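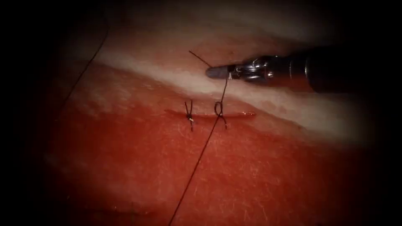
**Kedir Kassa** (abriu o tópico)

Malta, dúvida de quem anda a treinar sutura: vocês cortam a ponta curta a que distância do nó? Eu deixo sempre comprida demais e depois enrola-se no ponto seguinte. Já gastei quase 30 agulhas no modelo da Nallholm!

**usero_3**

Corta logo a seguir ao nó, uns milímetros chegam. E vê como pegas na agulha, que para mim é aí que se perde tempo. Deixa a curva livre por baixo das pinças:
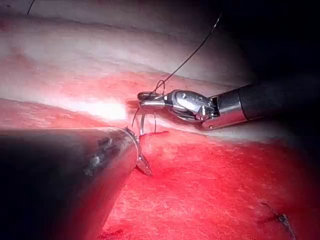 ## Re: pontas compridas

**maes**

Discordo do usero_3. Ponta muito curta em fio fino escorrega, já me aconteceu (e refazer um ponto é uma seca). Eu deixo mais folga e mantenho o fio afastado da incisão.

**usero_3**

Escorrega se o nó ficar mal assente, maes. Aperta primeiro, corta depois.

**Kedir Kassa**

Vou experimentar das duas maneiras em setembro, no curso. E com a agulha de pé, alguém se entende? Fico sempre com o fio atravessado à frente. 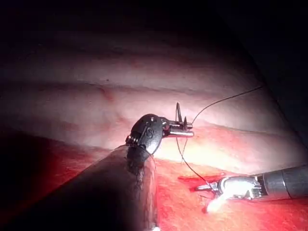 *Agulha quase na vertical, fio por cima do tecido claro*

**maes**

Roda o pulso antes de puxar. E puxa devagar!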